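Small Things in Our Front Room

Welcome to the gallery of our house in Olville. We moved in 8 years ago, when the floor was still bare cement, and since that time every corner has collected something. My family says I keep too much. Maybe they are right, but I like to look at these things and remember from where they came.

This page is for the front room only. The kitchen and the upstairs have their own pages, and I will add the balcony in June if the plants are good.

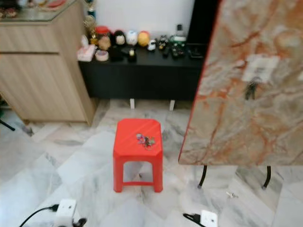

The red stool, with keys on top. Behind it, the long black sideboard and its little crowd.

The stool is plastic and I bought it at the Drikatow market together with 5 others. It was the cheapest thing on my list. Guests sit on it, children climb on it, and I stand on it to change the light bulb, although I was told many times not to do this. It weighs almost nothing, so it travels through the whole house.

The white floor tiles with gray veins were the big expense of that first year. We needed about 80 of them for this room and the corridor. I still think they were worth the money, but every hair is visible on them and I sweep in the morning and again before dinner.

On the sideboard we put what has no other place: the small figures, a jar with a red lid, a roll of tape, the pink tissue box. The green and black model vehicle came from Skiketti, a toy shop near the bus station which is now closed. I was sorry when it closed. The owner always wrapped even the smallest purchase in paper.

There are also 2 gold trophies, a small one and a tall one. They are from the Zinchenko table tennis cup, which our street plays every summer. The tall one is more difficult to dust.

The cabinet on the left side is of light wood color, with a glass top. I ordered the glass separately after a hot cup left a ring on the old table, and I did not want to have the same trouble again. The glass shows fingerprints, but a little vinegar in water cleans it well.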